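Grelach wants two patient people to steer robot arms

Two shifts a week, 40 short runs a shift, same small chores until the model gets the idea. Steady hands help. So does a high tolerance for Rultomberg, our recording software — it has moods.

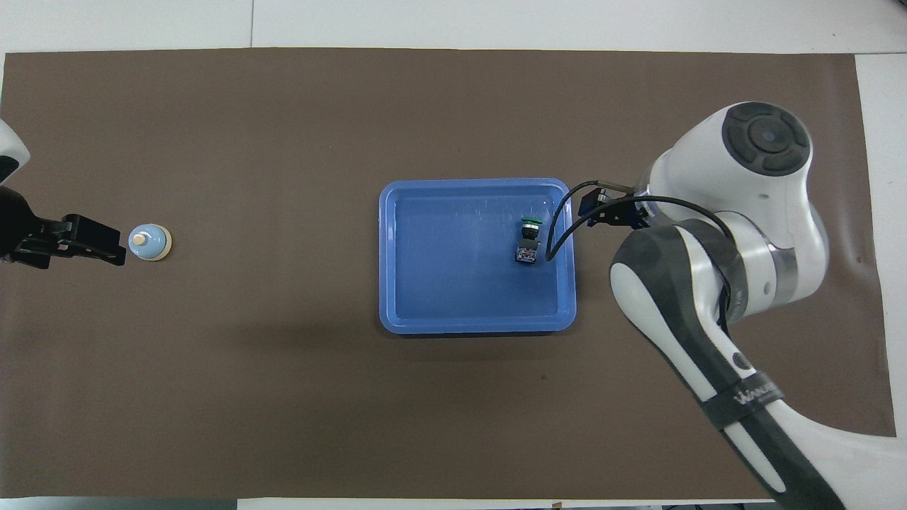 Training is paid and takes place in March. You start with easy pickups, like the green push-button in the blue tray, and move on once you stop swearing at it. Write to Lukian Nechyporuk.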